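Grippers on laundry day: a long chat about the Beruditz hand kit
September

I'd been meaning to corner Soon-im Yook for months. She looks after the Beruditz kit over at Bindside, which means she's the one who gets the messages when a finger pad comes loose or a battery won't charge, and she's also the person who talked our little group into trying a set in the first place. She called at 8 a.m. my time with coffee already in hand and apologized for the dog (I never heard the dog).

If you haven't met the kit, it's a pair of hand-held grippers, one marked left and one marked right. You squeeze, the fingers close, and the whole thing records what your hand is doing so a robot arm can learn the same job later. No arm in the room, no big frame, no cage. You just do your chores with plastic fingers on.

"People expect a glove," Soon-im told me. "Then they open the box and it's a tool, and it's chunkier than they thought, and they spend the first ten minutes pinching each other's sleeves. I never stop them. That's good practice!"

A set is $319 without the case. I asked if she gets complaints about that and she laughed for quite a while. The complaints, she says, are nearly all about the case.

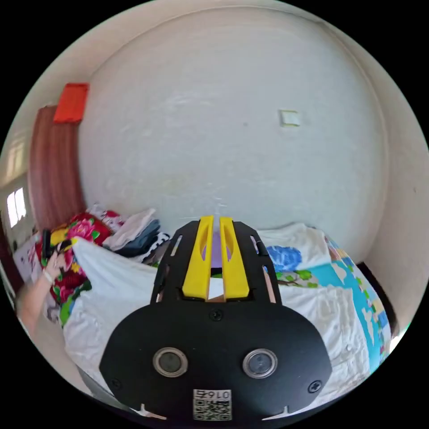 Why laundry?

I wanted to know why so much of what Bindside shows is cloth. Blocks would be easier. Cups would be easier!

"Cups are easier, and everybody has done cups," she said. "A shirt is different every time you drop it. You pick up one corner and the other three go wherever they like. So if the fingers are bad, a shirt will tell you in a minute."

The yellow fingers are the part she's proudest of. They're long, they taper, and there's an opening through each one so they can give a little when they meet something bulky. My own version 1 set had shorter, stiffer ones, and I remember chasing a thin pillowcase across a mattress like an idiot. Version 2 was a real step up. I can get hold of a single layer now on maybe the second try, and on a good day the first.

She wouldn't take all the credit. The finger shape came from Wijaya, the small molding shop that makes the parts, after Bindside had sent over drawing after drawing that looked great and felt awful. 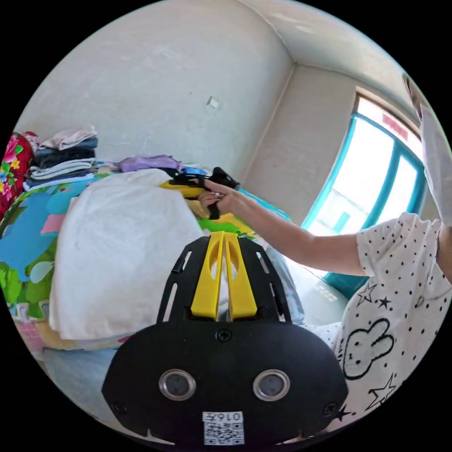

Two grippers out, and a big white bundle piled up in the middle of the bed.

I brought up my one real gripe, the weight. After half an hour my wrists know about it. Soon-im didn't argue.

"Yes. It's heavy for small hands, and I have small hands. I tell people to rest their elbows when they can, and to sit down. Sitting helps more than any strap we've tried."

She does a lot of sitting, apparently. Her own running total on the version 2 fingers stands at 1467 recorded grabs, and she keeps the number on a sticky note by her monitor, crossed out and rewritten so often that the paper has gone furry. I asked if she was aiming for something. She said 2352, and when I asked why, she said that was what the office in front of hers had done and she didn't like losing. 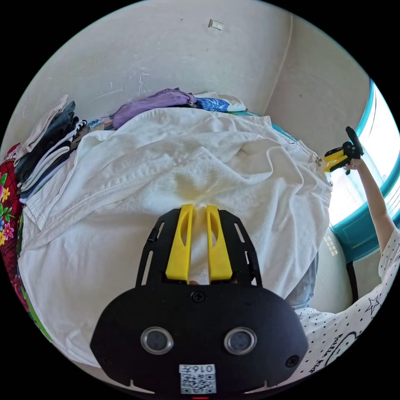 Towels came up next, and we got properly nerdy about them. Terry cloth is friendly stuff to grab, there's plenty for the fingers to bite on, but it's easy to take too much. You end up with a fat fold when you wanted an edge, and then the whole towel comes along for the ride. Soon-im's trick is to go in with the fingers only a bit open and close slowly. I'd been doing the opposite – wide open, snap shut – so that's my homework.

She also said to find the hem first. "If you have the hem, you know where you are. In the middle of a towel you could be anywhere."

And the software? Better than it was. The pairing screen still asks you the same thing twice, and I told her so. She wrote it down while I waited, or at least I heard a pen. 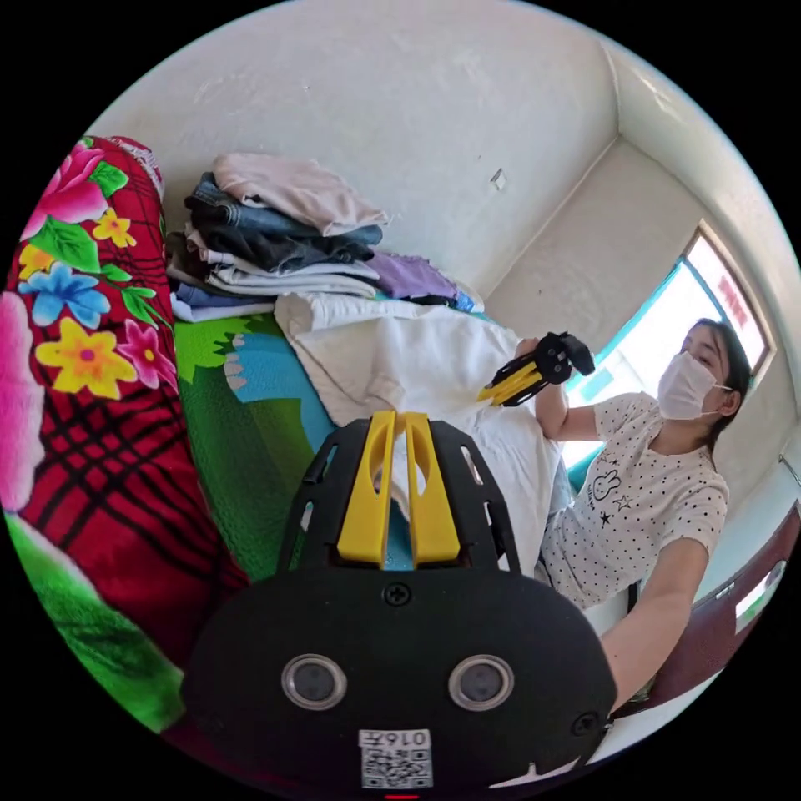
Wornik Home Robotics Club – Kit Reviews

Þórarinn Blöndal from our club had sent me one question to pass along, and it was a good one: does it matter if two people at the same table have different habits?

"I want different habits," Soon-im said. "One person pulls, one person lifts. If everyone folds like me, the robot folds like me, and my mother has opinions on how I fold."

He also wanted to know whether the fingers come off for washing. They do. Two screws, lukewarm water, let them dry overnight, and please don't put them in the dishwasher (someone did, and Wijaya had to mail out a new pair).

Would I buy the set again? Yes, though I'd skip the case and use a shoebox. Club members can borrow ours for a week at a time. Put your name on the sheet by the kettle, and bring the charger back with it this time.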